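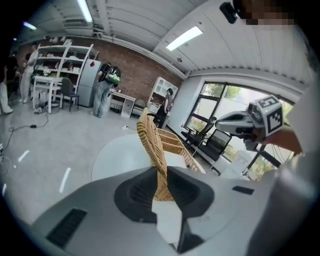 Corte de la carretera de Kusovis por el desprendimiento

Foro vecinal > Tiempo, ríos y carreteras > Avisos

valle_arriba
Abro hilo porque en el de las setas ya no hay quien se aclare. Resumen de lo que sé: ha caído ladera en la curva del molino, la carretera de Kusovis está cortada en los dos sentidos y el desvío va por Gál. El cartel del desvío lo han puesto después del último sitio donde se puede dar la vuelta con un coche normal, así que id avisados. En el pluviómetro de casa, 56 litros desde anoche. El río va marrón y con prisa.

hlahtinen
Yo vengo de allí. Han caído piedras, barro y un pino entero con sus raíces, puesto en mitad del asfalto como si lo hubieran plantado. Hay una máquina trabajando y otra mirando. Me ha dicho el operario que hoy no abren y que mañana ya se verá, lo cual en este valle es un plazo bastante preciso.

Pirmin Hollenstein
¿56 litros dónde? En la parte baja no ha llovido tanto ni de lejos. Yo he recogido 52, y mi aparato está homologado.

valle_arriba
Pirmin, son cuatro litros. Estoy al lado de la ladera que se ha caído. Si quieres le pregunto a la ladera.

Pirmin Hollenstein
Cuatro litros son cuatro litros. Luego esas cifras las copia alguien, salen en un periódico y ya tenemos diluvio histórico. En mayo pasó lo mismo.

onni_p
En mayo se cayó el muro del cementerio, Pirmin. Algo llovería.

Pirmin Hollenstein
El muro del cementerio llevaba cayéndose desde que lo hicieron.

MarmotaCansada
Pregunta práctica: ¿el autobús de Oris pasa o no pasa? En el teléfono de la compañía suena una musiquita preciosa, me la sé ya entera.

hlahtinen
Pasa hasta el puente y allí se da la vuelta. Desde el puente hasta el pueblo, a pie. Lleva botas, que el arcén está hecho natillas.

MarmotaCansada
Gracias. Tengo a mi madre de 80 y pico esperando en la estación de Oris con dos maletas, así que lo de las botas se lo voy a ir comentando con tacto.

helmi.m
@MarmotaCansada bajo yo esta tarde por Gál a recoger piezas y me sobra sitio en la furgoneta. Mándame un privado con la hora. Lo único, que huele a perro.

MarmotaCansada
Te acabo de escribir. A perro también huele mi madre, tiene tres. ¡Mil gracias!

onni_p
Ojo con el desvío por Gál. Es pista en el último tramo y lo están usando también los camiones de la cantera. Me he cruzado con uno y he hecho marcha atrás un buen rato mientras el conductor me animaba con la bocina. Si podéis esperar, esperad.

Curva15
A ver, digo yo lo que pensamos todos. Esa ladera se la han cargado con la corta de pinos. Quitas los árboles de arriba, llueve y se viene abajo. No hace falta ser ingeniero.

Halyna Bilyk
Pues un poco sí hace falta. La corta está al otro lado del barranco, a un buen trecho de la curva. Esa zona es arcilla sobre pizarra y ya se movía cuando yo era niña. Lo que le falta es drenaje. La cuneta de arriba está atascada y el agua entra directamente por la grieta, que se ve desde la senda del depósito.

Curva15
Qué casualidad que se cae justo el año de la corta.

Halyna Bilyk
También se cayó el muro del cementerio y los muertos no han talado nada.

valle_arriba
Por favor, dejad en paz el cementerio, que este hilo es para avisos.

Curva15
Yo solo digo que pregunten a Ultonis, que fueron los que hicieron la obra de la cuneta. La cobraron estupendamente.

hlahtinen
La obra de Ultonis fue en la cuneta de abajo. La de arriba no la ha tocado nadie, que es justo lo que dice Halyna. Lo malo de tener dos cunetas es que siempre se discute sobre la otra.

Pirmin Hollenstein
En eso Halyna tiene razón. Mandé un escrito en su día sobre la cuneta de arriba, con fotos y un croquis. Me contestaron agradeciendo mi interés por la poda.

helmi.m
Vuelvo de Oris. La señora, entregada en casa con sus maletas. Tardamos el doble de lo normal, por la pista se va a paso de vaca y con una vaca delante, por si había dudas. En el cruce de Gál hay agua sobre la calzada, se pasa bien con un vehículo alto. Con un utilitario yo me lo pensaría, y de noche ni me lo pensaría.

MarmotaCansada
Confirmo la entrega. Dice que conduces muy bien y que a ver si comes más.

onni_p
Actualización: en el depósito se ha ido la luz y hay poca presión en las casas de arriba. Llenad un par de cubos por si acaso.

Pirmin Hollenstein
¿Qué es poca presión? ¿Alguien la ha medido?

onni_p
Me estaba duchando, Pirmin. La he medido con el champú.

valle_arriba
Acaban de colgar el aviso oficial en la puerta del ayuntamiento, copio: «Noviembre de 2025. Carretera cortada hasta nuevo aviso por inestabilidad del talud. Se ruega no acercarse a la zona». Debajo alguien ha escrito a boli que limpien la cuneta. No voy a señalar, pero la letra es de croquis.

Pirmin Hollenstein
Sin comentarios. Por cierto, he vaciado el pluviómetro y han caído otros 15.

valle_arriba
Aquí 15 también.

Pirmin Hollenstein
Pues entonces los 52 de antes estaban bien.

Curva15
¿Y lo de los pinos lo dejamos así?

hlahtinen
Abre otro hilo, anda. Mañana paso temprano por la curva y digo si se ha movido algo más.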